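**Upholstery repair scheme extended to all Evmont tenants**

The Evmont Housing Association has extended its furniture repair scheme to all 876 of its households, following a trial limited to the Renano estate. Tenants may now apply for help with the cost of repairing sofas, armchairs and dining chairs, whether the furniture was supplied with the home or bought privately.

The scheme is run with Iromo, a repair workshop on the Evmont canal road. It covers restitching of split seams, replacement of worn cushion fillings, re-webbing of seats, and the cleaning and recolouring of leather. Frames that have cracked or come apart at the joints can also be mended, provided the workshop finds the wood sound enough to hold a new fixing.

During the trial, 82 items were accepted for repair. Most were sofas, and the most common fault was a seat cushion that had lost its shape. The Association reports that the majority of items were back in their owners' homes within a month. A smaller number took longer, mainly where a matching leather or cloth had to be ordered.

Under the terms of the scheme, the Association pays half the cost of each repair, up to a limit set each year, and the tenant pays the rest. The tenant's share may be paid in instalments and is collected separately from the rent. Falling behind on a repair payment has no effect on a tenancy. Households receiving help with their rent may ask for a larger contribution and should say so on the application form.

Each household may put forward 2 items in any year. A suite counts as one item if all its pieces are to be repaired together.

Leather furniture is treated slightly differently. Before any work is agreed, the workshop will test a small area at the back or underneath to establish whether the surface is full leather, coated leather or a leather-look material. Coated materials that have begun to peel cannot usually be restored, and in those cases the panel must be replaced or the item declined. Applicants are asked not to use household polish, oil or shoe cream before the visit, as these can prevent new colour from taking.

Pale leather presents a further difficulty. Shades of cream and beige alter with age and sunlight, and a new panel may not match the old one exactly. The workshop will show the tenant a colour sample against the furniture before cutting, and no charge will be made if the tenant decides at that point not to go ahead.

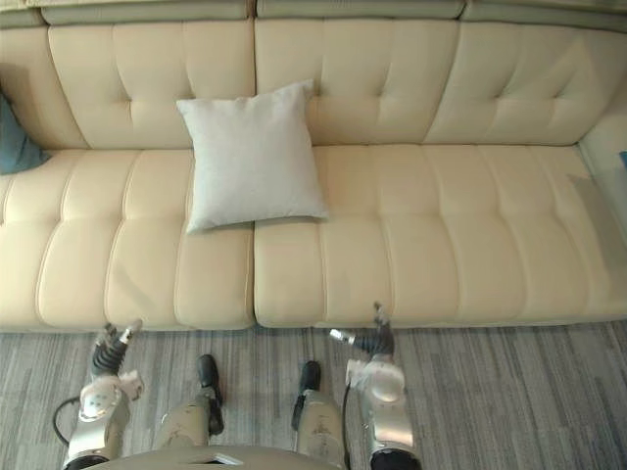

Sukprasert asked at the open meeting whether the limit of one visit before a decision was fair to people whose furniture had several faults, and said that a second look should be allowed where the first had been rushed. The Association replied that a second visit could be requested in writing and would be free of charge. It also agreed to print this on the form, where it had previously been left out.

Other points raised at the meeting concerned collection and storage. Iromo will collect items and return them on weekday mornings, and tenants in upper-floor flats do not pay extra for carrying. Furniture that will not pass through a doorway or around a stairwell in one piece will, where possible, be repaired in the home. The workshop is able to lend a plain two-seater or a pair of chairs while a sofa is away - these are limited in number and cannot be reserved in advance.

The Association has also set out what the scheme does not cover. Beds and mattresses are excluded, as are electric reclining mechanisms, garden furniture and items kept in communal areas. Furniture made before the present fire safety rules will be considered, but new fillings and covers must meet the current standard, and this may raise the cost. Damage caused by a leak or other fault in the building should be reported to the repairs desk in the usual way and will be dealt with outside the scheme.

Evmont has a long connection with the trade. The building now occupied by Iromo opened in 1919 as a chair works and continued as one for several decades before being divided into smaller units. The workshop takes on trainees from the town, and part of the Association's payment goes towards their training. Trainees work under supervision and do not carry out home visits alone.

Applications open in October. Forms will be available from the Association's main office, from the Renano estate office and by post on request. Applicants should describe the fault, give the rough measurements of the item and state whether it can be moved easily. Photographs are welcome but are not required. Where the furniture has a maker's label, usually found beneath the seat cushions, the details should be copied on to the form.

Applications will be dealt with in the order received, except where a seat has become unsafe to use or where the applicant has a medical need for it, in which case the visit will be brought forward. Large-print forms are available from both offices, which are open until 4.30 pm on weekdays.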